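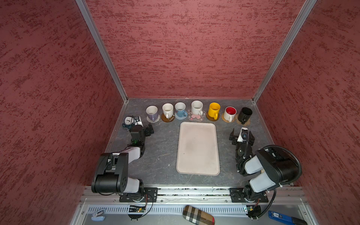 ### 3.2 Tray loading and the position of handles

The mugs used in this part of the work came from the household stock described in Section 3.1. They were kept as a mixed set, as most shared kitchens hold mugs bought at different times, and a matched set would have hidden the effects of differing rim width and handle length. Each mug was treated as a circle with a projecting handle, and two measures were taken for it: the diameter at the widest point of the body, and the reach, defined as the distance from the centre of the base to the outermost part of the handle.

Coasters were treated separately. A coaster fixes the place of a mug on the table but plays no part once the mug is on the tray. It was therefore left out of the area calculation, and only its position on the table was noted. Coasters of woven, knitted and smooth finish were all admitted.

The records comprise 1,451 tray loads. Of these, 990 were kept for analysis. The remainder were set aside where the view of one or more handles was blocked, or where the load had been altered between the first and second readings. Two readers, Sepp and Mészáros, coded the loads independently, and a further 100 loads were coded jointly beforehand to settle the wording of the categories.

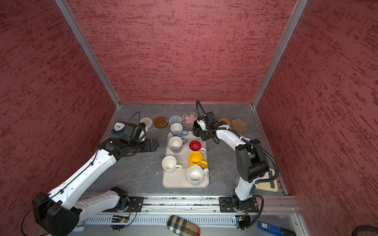 Handle direction was coded by quarter, taken from the long front edge of the table: front, right, back or left. A handle lying close to the line between two quarters was given to the quarter holding its tip. Loads in which most handles share a quarter were classed as aligned, even where the mugs themselves do not form straight rows. The load in Figure 3 is of this kind: the yellow mug, the plain off-white mug and the mug with the speckled interior all have their handles to the right, as does the blue patterned mug at the top. The last of these also partly overhangs the upper edge of the tray and was coded as an overhang. Overhang was recorded as present or absent, with no attempt to grade it, because the raised rim made the degree of overlap hard to read from a single view.

Aligned loads allow the reach of one mug to fall beside the body of the next, so that the spacing between centres is set by body plus handle in one direction and by body alone in the other. In mixed loads two handles may meet in the same gap, and the spacing must then allow for both.

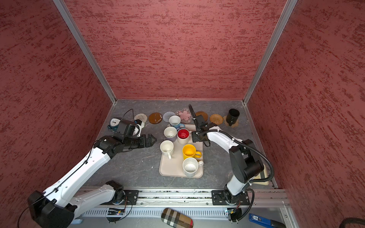
The same reasoning applies when a mug is turned after being set down. A quarter turn changes the space required without moving the base, and for this reason direction and position were entered as separate fields. Where the two readers differed on direction, the load was read again by both after an interval. Where they still differed, the handle was entered as undetermined and the load was kept for the overhang count only. Body diameter and reach were not measured again at this stage, and the values in Section 3.1 were used throughout.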